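Workshop Tips: Setting Up a Table for a Student Robot Club

By Olaia Barroso
January

Our club meets Monday after school and has one two-arm station shared by everyone. This term the students are working on a kitchen task, putting fruit on a plate. Most of the time we lost in the first weeks went to the table and very little to the code. These are the habits we kept.

Cover the table in one plain matte color. Shiny tops throw glare and confuse the vision software. Pull the cover tight from the back first, then fasten the front. A small wrinkle is fine if it stays out of the reach area.

Start with two pieces of fruit and no more. Strawberries are a good test because they are small and they bruise, so a grip that is too hard shows up right away. Buy firm ones and keep them in the fridge until you need them. Throw them out after practice - they are not a snack once they have been handled.

Use a plate with a low rim. Our first one was a deep bowl and the fingers kept hitting the side. 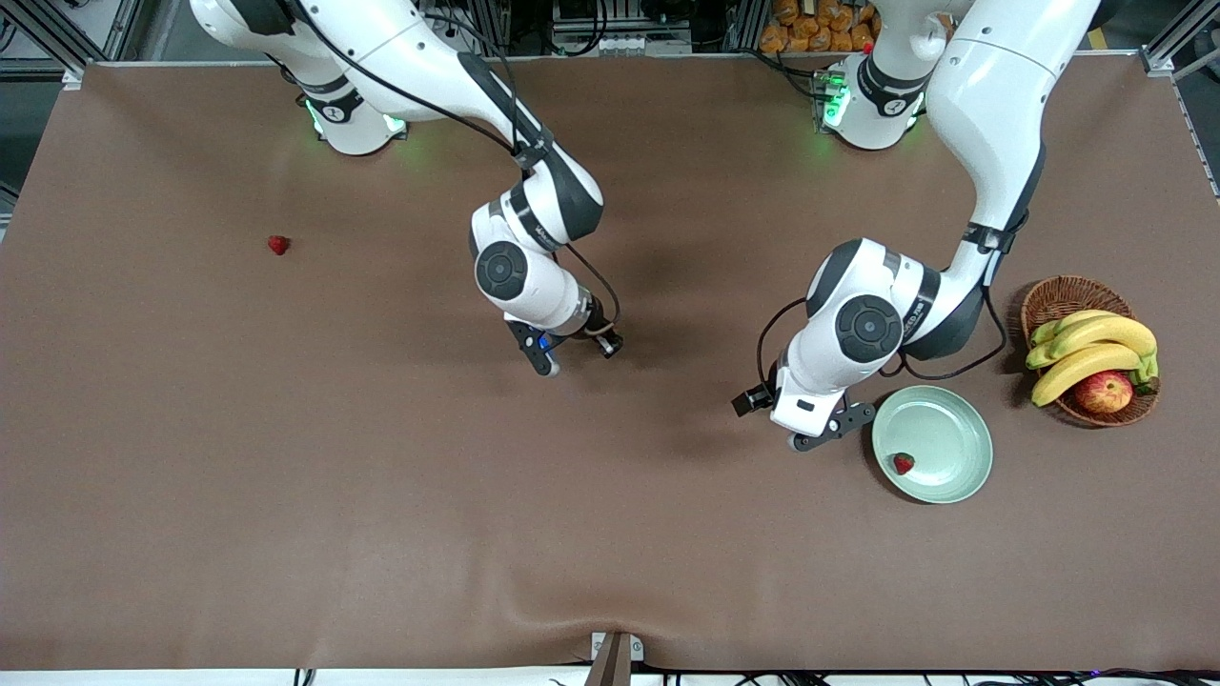

One strawberry on the plate, one still on the table.

Mark the plate position in your notebook before each run. Students like to nudge things to help the arm, and then the results can't be compared. We logged 436 tries last term, and the early pages are no use to us because the plate position was never written down.

Check the cables before power-up. Each one needs enough slack for the arm's full reach, but not so much that it drags over the work. Move the joints slowly through the whole task once and watch the loops.

Agree on who holds the stop button. That student does nothing else during the run - no typing, no filming. We swap every 2 runs.

Wipe the cover with a barely damp cloth at the end. Strawberry juice leaves a mark if it sits overnight.

Comments

Trinidad Carrasco: What do you use when strawberries are out of season? Ours cost too much in winter.

Olaia Barroso: Cherry tomatoes. They roll more, so lower the speed.

Fulgencio Goicoechea: The cable tip would have saved us a connector last year.

Related
Sorting Small Screws Without Losing Them
Labels That Stay On in a Cold Garage
A Parts Cabinet for a Shared Classroom
How to Sharpen Kitchen Scissors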